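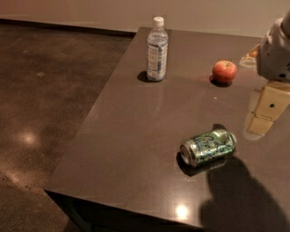
How to get a white ring out of a table

3 min read

Sooner or later a guest who was handed a coaster will put a hot mug next to it. What you get is a pale ring, and the good news is that pale means shallow. The damp has got into the polish and stopped there. A black ring has gone into the wood, and is a job for sandpaper and a free weekend.

Start with the dullest method. Lay a dry cotton cloth over the mark and press with a warm iron, steam off, for 9 seconds. Lift, look, repeat. Most rings fade by the fourth go. If you smell anything interesting, stop.

Still there? Rub in a little plain mayonnaise, leave it overnight and wipe it off in the morning. I resisted this one for years on grounds of dignity. Jaime Rebelo swears by toothpaste, which does work, and also takes the shine off, as his sideboard will confirm.

Finish with a thin coat of wax and buff along the grain. Try everything on the underside first, where only the dog will judge you.

Last updated March 2021

Contact: Benedita Abreu | © Doltton | Back to top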